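The Rent Went Up Again

My landlord's letter came in April, printed on very nice paper. I suspect the paper is part of the increase.
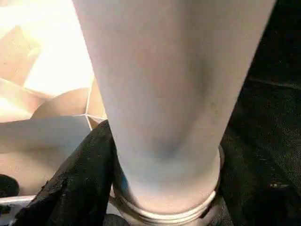 It's 265 dollars more a month, for the same 586 square feet and the same radiator that clanks at four. Minttu Riihimäki upstairs got the same letter and wrote back in pencil, asking for a new stove. She got one — I sent mine in pen and got a reminder that rent is due on the first.

I've since bought a pencil.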